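Cinley Forum > Simulation and Virtual Cells > Wrist view setup, gripper will not line up with the bin

bracketboy
I look after one virtual cell for the Belmonte job. One arm, one two-finger gripper, one purple bin it refuses to respect. Since I updated Urkitico in September the approach has been off. I have reset the tool offset 2 times and my chair height once. The chair helped more. Two wrist views from the same session:

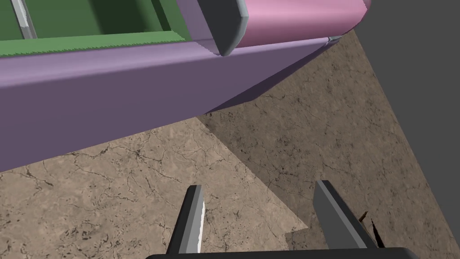
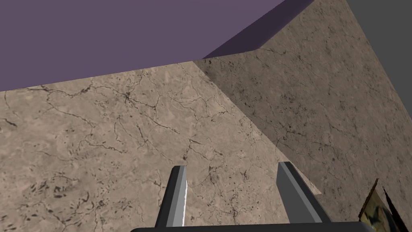 Reply 1, salazar_a
Fingers are open in both, so at least it isn't sulking. What is your tool offset in Z? The update put mine back to default without a word.

Reply 2, bracketboy
Offset is 257. It was 257 before. I have it on a sticky note, the most reliable part of the cell.

Reply 3, ovurard_fan
Forget the offset. It's your collision mesh. That marble texture tells you nothing about where the solver thinks the surface is. Turn on the mesh overlay before you touch another number.

Reply 4, salazar_a
Disagree. A bad mesh gives you jitter or a hard stop. He says it's off on the approach, before it touches anything. That's a frame problem.

Reply 5, ovurard_fan
I had a bad mesh for a month and never saw jitter. The planner just steered wide of a wall only it knew about.

Reply 6, kettle692
Which frame is the camera parented to, flange or tool? If it's on the tool and you changed the offset, you moved the camera too, and you've been judging the fix through the thing you broke. Ask me how I know.

Reply 7, bracketboy
It's on the tool. I would like to go home now.

Reply 8, kettle692
Put it on the flange, reload, run the approach at 100 mm above target and read the pose off the panel. Leave the picture out of it.

Reply 9, bracketboy
Error went from 31 mm to 4. I'll take it. Ariel, you were half right.

Reply 10, salazar_a
I'll have that framed.

Reply 11, ovurard_fan
Where do you think the other 4 mm is? Check the mesh.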